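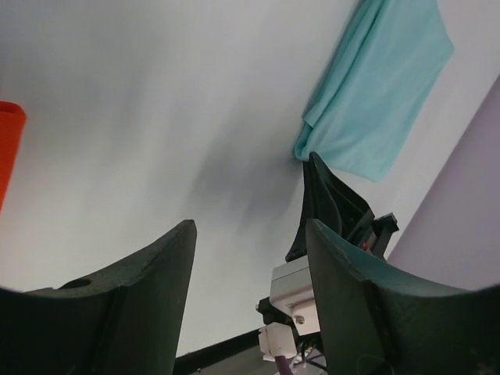 Teal cloth, folded, on a pale tabletop.

Shrinkage testing of cotton cloth before cutting

Cloth that has not been washed since it left the mill will usually shrink, and it seldom shrinks by the same amount in both directions. The procedure below gives a separate figure for warp and weft. Use it for any woven cotton or cotton-linen blend. Knits need a different method.

You will need:
A steel rule marked in millimeters
A fine permanent laundry marker
Sewing thread in a contrasting color
A washing machine with a fixed-temperature program
A flat drying rack

Preparing the specimen

Cut a square 20 inches on a side from the bolt. Stay at least four inches in from the selvage, where the weave is tighter and the result will be too low. Mark the warp direction with an arrow in one corner. Overcast all four edges so that fraying does not pull the yarns out of line.

Leave the specimen flat and unfolded overnight in the room where it will be measured. Cotton takes up moisture from the air and changes length slightly as it does so.

Mark three pairs of points in each direction, each pair 350 mm apart. Put a single stitch through every point. Marker alone can fade in a hot wash.
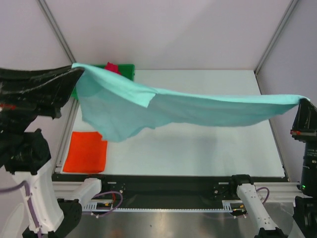
Textile Care Section – Laxdal Workroom

Washing

Wash at the temperature the finished article will see in use. Add enough plain cotton ballast to bring the load to 2000 g dry weight. A small load tumbles too freely and a packed one hardly moves, and either will shift the result. Use the normal dose of detergent and no softener.

Spin at low speed. Remove the specimen at once and lay it on the rack without pulling. Smooth out creases with the palm of the hand, working from the center. Do not hang it. The weight of the water will stretch the cloth along whichever direction is vertical.

When dry, leave it overnight again, then measure all six pairs to the nearest millimeter.

Calculating

Take the mean of the three warp readings. Subtract it from 350, divide by 350 and multiply by 100. Repeat for the weft.

Worked case: warp readings of 336, 335 and 337 mm give a mean of 336. The loss is 14 mm, or 4.0 percent.

To find the cut length, divide the finished length by one minus the shrinkage as a decimal. A finished length of 803 mm at 4.0 percent needs 836.5 mm – round up to 837.

Repeat washes

Most cotton goes on shrinking through the third wash. If the first result is over 3 percent, run two more cycles on the same specimen and use the last figure. Restitch any point that has come loose before the next cycle.

Procedure written by Setsuko Oshima. Last revised Tuesday, December 13, 2022.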